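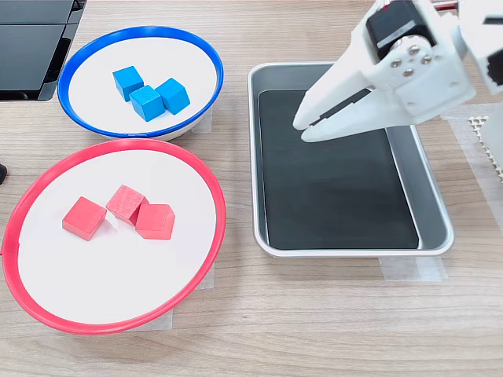 The Pradetora bench arm is what most people ask about at our open days, so this page covers the arm and the sorting demo that goes with it. White arm, two-finger gripper, screws out in the open where you can get at them. The demo is color sorting -- blue cubes in the blue-rimmed bowl, red in the red-rimmed one, metal tray with a black liner next to them. Simple on purpose. Visitors get it in a few seconds and then start asking real questions.

Next open day: June 13, 2021, at the Caldeira workshop. Doors at 4, drop in whenever. Signe Ragnarsson runs the bench, Hubert Rüegg handles orders and anything to do with spare parts. Kids welcome, keep fingers back from the arm pls.
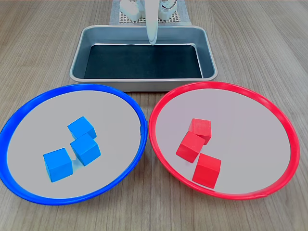 Pradetora sorting demo, blue and red sets with tray behind.

What you get
Arm, gripper, power supply, cables, printed quick start. Bowls and cubes are in the demo kit, sold seperately.

Item no. 258 -- arm and gripper
Item no. 509 -- demo kit

Spare fingers ship in packs of 16. Sounds like a lot, schools go thru them. Mounting mat can be ordered alone, ask Hubert.

Want to try your own parts on the day? Bring them. Small and light is best, no glass. Group visits need to be booked ahead, write to Lærke Vigfúsdóttir with a head count and wich afternoon suits you. Next batch of arms is due in December, deposits open now.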